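Bench notebook, Thursday, late afternoon
Second gripper: what do we buy, and out of which pot of money?

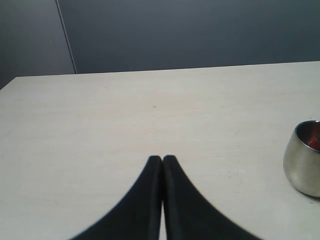 Where the money stands

OK, so the June number finally came through and we have 3,843 dollars left on the equipment line. Less than I'd told everybody at lunch (sorry!), because the freight on the Turell rail got charged to us after all and I'd been carrying it on the wrong sheet. It has to be committed before the end of the month or it goes back, so I'm writing down where my head is and you can all scribble in the margins.

What I want, in order:

- replacement fingers for the arm, two sets
- a wrist camera to keep on the shelf as a spare
- a better top for the table
- cups. Lots more cups

Fingers

The black curved ones we've got are fine for the cup work and I'd happily keep the shape. Closed up, the tips sit level and there's next to no gap between them, so I'm not in a panic about alignment. What bugs me is having one set. If a tip chips on a Monday we're sitting on our hands until a box shows up. Jelby sells a pair for 700 and says up to 10 days to ship. Fairweather will do them cheaper, but they want us to send a drawing, and I know exactly how long our drawings take. I'm leaning Jelby, one pair now and the second if there's anything left at the bottom of the page.

One question for whoever did the last fitting: did we use the short screws or the long ones? The Jelby sheet only lists short and I don't want to find out with the box open.

Camera

Went back and forth on this all morning. The spare would sit in a drawer and do nothing for most of the year, and I can hear the objections already. But we plan every session around the wrist view, and when the old cable went last winter we lost the better part of two weeks. Rokik has the same mount pattern, so no new bracket. I've asked them for a price with the cable included and haven't heard back. Penciled in at twice the fingers until I do, and I'd be glad to be wrong on the high side.

Table

Not urgent, but while we're spending... the pale top has picked up gray scuffs, mostly faint ones, and there's a little dark speck out past the fingertips that I'd like gone before we do the next batch. A wipe-down is free, so that's first. If we do replace the top I'd go for something a bit darker and dead matte. Steel on cream is kind of a mean combination when you're trying to pick out an edge. The blue-gray behind the table can stay, I like it, it's plain and it gives us a nice clean line at the back.

I'd cap the table at 700 too. Anything over that and we should be talking about a whole new bench, and I don't have the energy for that conversation this quarter.

Cups and bits

The round stainless one, with the red in it, is a good test piece: shiny, bulgy sides, thin lip. I want more of those in a couple of sizes, plus some dull ones to compare against. Call it 100 dollars for the lot and don't bother with quotes, just bring me the receipt. Please no more glass. We had that talk.

Adding it up

Jelby fingers, one pair: 700
Rokik camera, my guess: 1,400
Table top, at the cap: 700
Cups: 100

So 2,900, leaving 943. That covers the second pair of fingers with 243 over for shipping, which feels tight but doable. If the Rokik price comes in ugly, the table top goes first and the second fingers stay. I feel pretty strongly about that order, so if you don't, catch me before the form goes in!

Also looked at the little Fairweather force sensor again. I really, really want it, and it would eat the whole budget. Parking it for next year's ask, along with the longer rail.

To do
- chase Rokik for the price with cable
- measure the top properly, rounded corners included
- find out about the screws
- wipe the table, run the cup pickup again after and note whether the speck was bothering us at all
- form in by Thursday next, 4 pm

3 comments | 0 shares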